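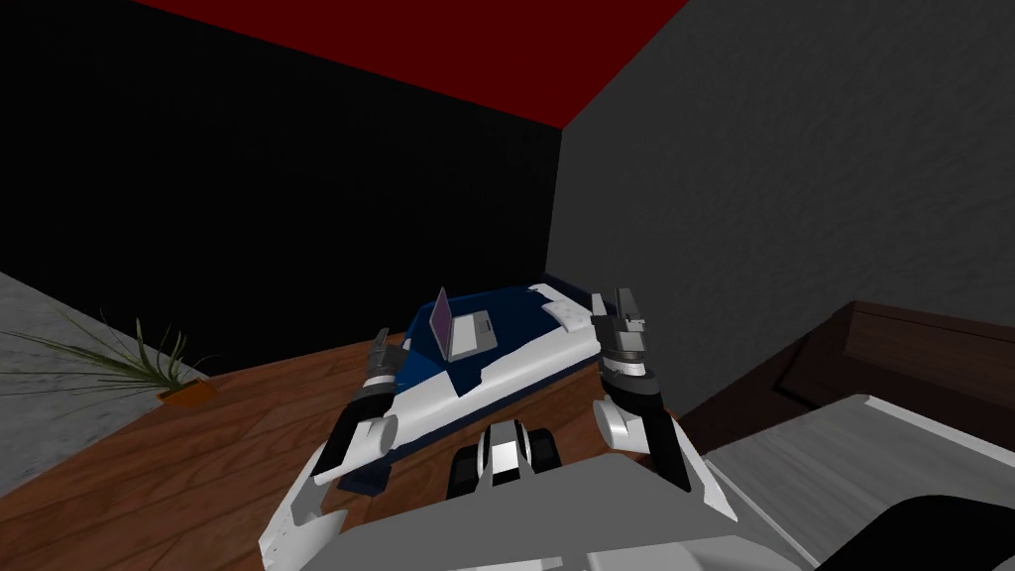
Figure 2. Open laptop in a tray on a wooden tabletop.

3. Placing and preparing the host laptop

Handereo keeps the visitor register on one laptop, called the host. Every other device at the site, including the badge printer and any second sign-in screen, reads from the host. Complete this section before connecting any of them. If the site already runs an earlier release, go to section 4, Moving an existing register.

3.1 Before you start

Have the following ready:

The license letter, which carries the site key
The name and password of an administrator account on the laptop
The laptop's own power adapter
A network cable, if the host will be wired
The name of the person who will act as register manager

The register manager can be changed later under Settings > People. The site key cannot be changed without a new license letter.

3.2 Position

1. Choose a level surface that stays within reach of a wall outlet. A table, a counter, or a tray on either of these is acceptable.

2. Set the laptop down with its lid fully open. Keep the vents on the sides and underside clear of paper, cloth and cable.

3. Turn the screen away from the public side of the desk. The host shows full names, phone numbers and vehicle plates. Visitors should use the sign-in screen only.

4. Connect the power adapter and confirm that the charging light is on.

5. Lead the cables off the back of the surface and fasten them to the table leg or the wall.

CAUTION: Do not place the host on a radiator cover or in a closed drawer. Heat shortens battery life and can shut the laptop down while the register is being written.

NOTE: A tray with raised edges may cover vents or block a side port. Check both before fastening any cables.

3.3 Power and sleep settings

The host must stay awake during opening hours. A sleeping host does not accept sign-ins, and devices connected to it show the message "Register not found."

1. Sign in with the administrator account.

2. Open the power settings of the operating system.

3. Set sleep to Never when plugged in. The setting for battery power can be left as it is.

4. Set the lid action to Do nothing when plugged in.

5. Set the screen to turn off after a short idle time, and require a password when it comes back on. This does not interrupt the register.

6. Restart the laptop and check that the settings were kept. On managed laptops, a company policy may reset them at each restart. Ask the IT department for an exception before continuing.

3.4 Installing the host software

1. Close all other programs.

2. Run the installer from the download page named in the license letter. Do not use a copy from another site.

3. Select Host when asked for the type of installation. The Screen option installs only the visitor side and will not create a register.

4. Accept the suggested folder, or choose one on the internal drive. Network drives and synchronized folders are not supported.

5. Type the site key exactly as printed. Capital letters matter; the spaces do not.

6. Enter the name of the register manager. Use the full name as it should appear on printed reports, for example Godelieve Mertens or Uchenna Tamuno.

7. Wait for the message "Register created," then select Finish.

If the installer stops with error 29, the site key is already in use on another laptop. Release the key there first (Settings > License > Release) and repeat from step 5. If the other laptop is lost or no longer starts, contact the supplier and have the license letter at hand.

3.5 Network

A wired connection is preferred. Wireless works, but the host and the sign-in screens must be on the same network – guest networks usually keep devices apart and cannot be used.

1. Connect the cable, or join the wireless network used by office staff.

2. In Handereo, open Settings > Network. The status line should read "Listening."

3. Write down the host name shown under the status line. It is needed for each screen and for the badge printer.

4. If the firewall asks whether to allow Handereo, allow it on private networks only.

CAUTION: Do not rename the laptop after this point. Screens find the host by name and will have to be paired again.

3.6 Test entry

1. Select New visitor on the host.

2. Enter a name that is easy to recognize as a test, and choose any employee as the person visited.

3. Select Sign in. The entry appears under Present.

4. Select the entry, then Sign out. It moves to Today.

5. Open the entry and select Delete. Test entries can be deleted only by the register manager, and only until the register closes at midnight.

If the entry does not appear under Present, check that the date and time on the laptop are correct. A host with the wrong date files entries under that date and does not show them in the current list.

3.7 Backup

Insert a USB drive and open Settings > Backup. Select the drive, set a password, and choose Back up now. The file cannot be opened without the password, and the supplier has no means of recovering it. Keep the drive in a different room from the host.

Daily backups are set up in section 6. Continue with section 4 or, for a new site, with section 5, Pairing a sign-in screen.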